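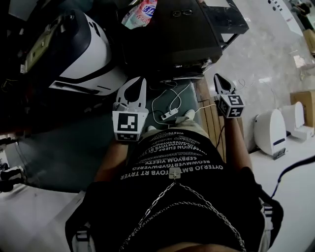
Tunance Match Ball, Size 5

The Tunance is a stitched soccer ball for league play and weekly practice on grass or turf. It has a textured cover, a butyl bladder and 22 panels. Weight and bounce are checked before the ball leaves the Troncoso warehouse.

Erick Simiyu, who coaches the under-15s at Plalbridge, used one set from July through the end of the season: "They needed air every couple of weeks. One seam opened up and it was replaced."

Ships deflated. Pump and needle sold separately.

Price: $57 each
Team orders: 100 balls or more, call for a quote
In stock: 300
Maker: Cunaron

Wipe clean with a damp cloth. Do not machine wash.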